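Celport review: a small blogging tool for people who'd sooner be writing

I moved my site to Celport in September, after four years on a self-managed install that needed more looking after than I wanted to give it. The archive was 166 posts, most of them short, with a contact page and an email list. This review covers the hosted version on the basic plan.

Setup

You sign up, pick an address and paste in your domain details. The domain started working the same evening. The import took longer. Celport reads a standard export file, and mine went through on the second try after I removed a draft with a broken table in it. Sixty-one posts lost their categories and landed in a folder called Unsorted. I fixed those by hand on a Saturday, as there is no way to change the category on more than one post at once.

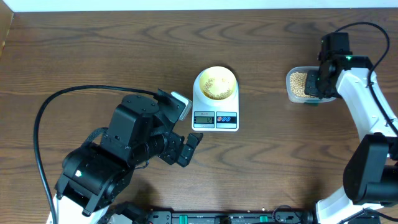

Cup on the scale, beans in the bottom.

The editor

The editor is a blank page with a thin toolbar. Headings, links, quotes and pictures are all there. Tables are not. It saves every few seconds and keeps the last 20 versions of each post, and I've gone back to an old version more than once.

Pictures upload quickly and get resized without asking. Captions go in a field under the picture, one line only. If you paste from a word processor, the colours and fonts are stripped out and the links are kept.

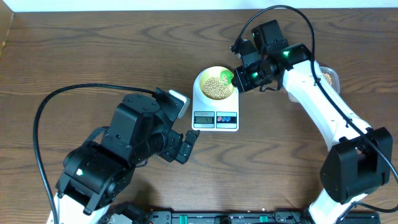 Scheduling works, but the clock is set to the server's time zone until you change it, and the setting is under Account when I'd expected to find it under Site. My first scheduled post went up at 3 in the morning.

Themes

There are two free themes, Ellus and Adjei. Ellus is a single centred column with large type. Adjei adds a sidebar and a list of recent posts. I use Adjei. You can change the colours and the header, and that's the limit unless you pay for the higher plan and edit the style sheet yourself.

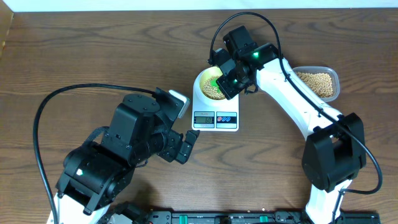 Comments and email

Comments are off by default. With them on, everything waits for approval, and the spam filter has caught nearly all the rubbish so far. The email list is handled by Lustivora, a separate service that plugs in through the settings page. It sends each new post to subscribers in plain format. Unsubscribing takes one click. I'd like a weekly digest option, and there isn't one.

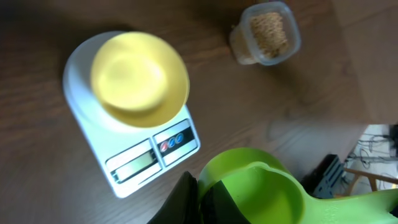
Yellow bowl, empty, on the white kitchen scale.

Support

I wrote to support twice. The time zone question was answered the next morning. The one about categories got a polite reply saying bulk editing was planned, with no date.

Worth it?

For a personal or small business blog, yes. I post more often than I did before, and I haven't had to run an update. If you need tables, several authors or a shop, look elsewhere. I've paid for the year and will see how the export holds up when it's time to renew.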